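Häufige Fragen zur Rückgabe gebrauchter Arbeitsplatzrechner

Stand: 21. September 2025

Die Egilsson Gerätedienste nehmen an den Standorten Balamville und Colesel ausgediente Computer von Unternehmen, Schulen und Privathaushalten entgegen. Die folgenden Antworten betreffen Annahme, Datenlöschung, Kosten und Verbleib der Geräte. Maßgeblich sind in allen Fällen die Annahmebedingungen in der jeweils gültigen Fassung.

Welche Geräte werden angenommen?

Angenommen werden Tischrechner, tragbare Rechner, Bildschirme, Tastaturen, Mäuse und Netzteile. Drucker nimmt nur der Standort Colesel entgegen. Nicht angenommen werden Röhrenbildschirme, Geräte mit aufgeblähten Akkus sowie Geräte, die mit Flüssigkeiten oder Chemikalien in Berührung gekommen sind. Für Geräte mit beschädigtem Akku ist der Wertstoffhof zuständig.

Müssen die Geräte funktionsfähig sein?

Nein. Auch defekte Rechner können abgegeben werden, solange das Gehäuse vorhanden ist und keine scharfkantigen Bruchstellen aufweist. Fehlende Bauteile sind auf dem Begleitschein anzugeben. Das gilt insbesondere für Arbeitsspeicher, Festplatten und Prozessoren. Eine Hauptplatine mit leerem Prozessorsockel ist kein Ablehnungsgrund, sie wird jedoch einer anderen Bewertungsklasse zugeordnet als eine vollständig bestückte. Offene Sockel sollten bis zur Übergabe abgedeckt bleiben und keinesfalls mit den Fingern berührt werden. 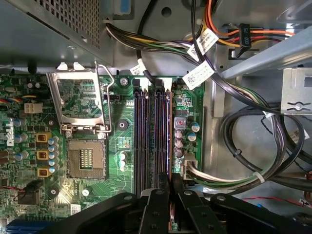
Der Begleitschein sei für kleine Büros zu ausführlich, heißt es in einer Zuschrift, man wisse dort oft gar nicht, welcher Arbeitsspeicher in welchem Rechner stecke. Für Abgaben von bis zu 4 Geräten genügt daher seit August der vereinfachte Begleitschein. Er verlangt lediglich Hersteller, Bauform und die Angabe, ob ein Datenträger enthalten ist. Bei größeren Mengen bleibt es beim ausführlichen Formular.

Wie werden die Daten gelöscht?

Jeder Datenträger wird nach der Annahme ausgebaut, einzeln erfasst und mit dem Verfahren Trulero überschrieben. Lässt sich ein Datenträger nicht mehr ansprechen, wird er mechanisch zerstört. Der Löschnachweis nennt die Seriennummer, das Datum und das Ergebnis des Vorgangs. Er wird elektronisch übermittelt, auf Antrag auch in Papierform.

Wir empfehlen gleichwohl, wichtige Daten vor der Abgabe zu sichern und den eigenen Datenbestand selbst zu löschen. Eine Wiederherstellung nach der Annahme ist ausgeschlossen, auch dann, wenn der Datenträger noch nicht bearbeitet wurde.

Darf der Datenträger vorher ausgebaut werden?

Ja. Der Ausbau ist zulässig und hat keinen Einfluss auf die Annahme. Bitte belassen Sie die Halterungen im Gerät und legen Sie die zugehörigen Schrauben in einem verschlossenen Beutel bei.

Was kostet die Rückgabe?

Die Abgabe an den Standorten ist für Privathaushalte und Schulen kostenfrei. Unternehmen entrichten eine Pauschale je Anlieferung, deren Höhe dem Preisverzeichnis zu entnehmen ist. Eine Abholung ist ab 200 Geräten möglich und bedarf einer schriftlichen Vereinbarung. Der Löschnachweis ist in allen Fällen enthalten — auch bei kostenfreier Abgabe.

Wie sind Tischrechner für den Transport vorzubereiten? 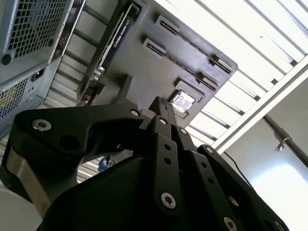
Tischrechner sind stehend oder flach liegend anzuliefern und gegen Verrutschen zu sichern. Kabel sind abzuziehen und getrennt zu verpacken. Externe Netzteile kennzeichnen Sie bitte mit der Nummer des zugehörigen Geräts. Ist ein Rechner geöffnet wie auf dem Bild und der Bereich um den Prozessorsockel von außen erreichbar, muss vor dem Transport die Seitenwand wieder angebracht werden. Fehlt die Seitenwand, ist eine feste Pappe ausreichend, die das Gehäuse vollständig abdeckt. Füllmaterial aus losen Kunststoffflocken darf nicht verwendet werden.

Was geschieht mit den Geräten?

Im vergangenen Geschäftsjahr wurden 3.000 Rechner angenommen. Davon konnten 1.929 nach Prüfung und Instandsetzung erneut eingesetzt werden. Die übrigen Geräte wurden zerlegt; brauchbare Bauteile gingen in das Ersatzteillager Balamville, der Rest an zugelassene Verwertungsbetriebe.

Instand gesetzte Rechner werden vorrangig an Schulen und gemeinnützige Einrichtungen abgegeben. Ein Anspruch auf Zuteilung besteht nicht. Anträge sind über das Formular „Gerätebedarf“ zu stellen, das an beiden Standorten ausliegt.

Kann ich bestimmen, wer mein Gerät erhält?

Eine Zweckbindung zugunsten einer bestimmten Einrichtung ist bei größeren Abgaben auf schriftlichen Antrag möglich. Die Einrichtung muss der Übernahme vorab zustimmen. Bei einzelnen Geräten ist eine solche Bindung nicht vorgesehen.

Erhalte ich eine Zuwendungsbestätigung?

Nein. Die Egilsson Gerätedienste sind nicht berechtigt, Zuwendungsbestätigungen auszustellen. Unternehmen erhalten auf Wunsch einen Übernahmebeleg, der die Geräte ohne Wertangabe aufführt. Fragen zur steuerlichen Behandlung richten Sie bitte an Ihre steuerliche Beratung.

Kann eine Abgabe rückgängig gemacht werden?

Mit der Unterschrift auf dem Begleitschein geht das Eigentum über. Wurde ein Gerät versehentlich abgegeben, wenden Sie sich bitte unverzüglich an den annehmenden Standort und halten Sie die Nummer des Begleitscheins bereit. Die Herausgabe ist nur möglich, solange das Gerät noch nicht der Prüfung zugeführt wurde.

Wohin richte ich weitere Fragen?

Anfragen zu Annahme und Transport beantwortet der jeweilige Standort. Für Löschnachweise ist ausschließlich Balamville zuständig, auch wenn das Gerät in Colesel abgegeben wurde.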